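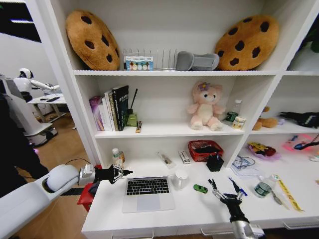 *By the Likalis workshop desk. Posted 21 Jun 2021*

## Tidying tips from a machine that takes all afternoon

We spent over 400 runs teaching a two-armed robot to put a desk straight. The result we were after concerned the order of work: does it matter what you pick up first? It does, and the answer works just as well for people, who also have two arms and would also like to stop.

We tried three orders. Goltico goes for the nearest thing. Radulović starts with the biggest. Flekix, our own, clears a landing spot before it moves anything else. Goltico sounds sensible and is how most of us tidy, which may explain most of our desks. It needed 13 moves on the standard muddle, while Flekix did the same job in 9. Radulović got stuck so often, holding a cushion and with no place to put it, that we stopped timing it.

What we now do at home:

- **Make a gap first.** One bare patch of desk, a bit bigger than a dinner plate. Everything you pick up can rest there on its way to somewhere better.
- **Cables before anything they lie near.** A cable tangle will bring a pen, a spoon and a ruler along for the ride. Undo it, coil it, put it away, then look at what's left.
- **Stand bottles up early.** A bottle on its side rolls, usually at the moment you have your hands full.
- **Leave the laptop till late, but shut it.** An open lid hides whatever is behind it, and the gripper kept having to come in from above like a heron.
- **Soft things go last and go high.** Plush bears and biscuit cushions will squash into whatever space remains. A mug won't.
- **Give the flat things a slot.** An upright file organiser on the top shelf does nothing for you while it's empty.
- **Baskets are for one kind of thing.** Ours slowed the robot down badly once it held 6 kinds. It slowed us down too, although we were better at hiding it.

A caution about the method. All runs used the same white shelves and much the same clutter, toy car included, so we can't promise anything for a garage. Odd slippers also remain unsolved. Flekix puts a lone slipper on the top shelf and considers the matter closed.

We'll repeat the test in July with the kitchen drawer, once we've agreed what counts as a whisk.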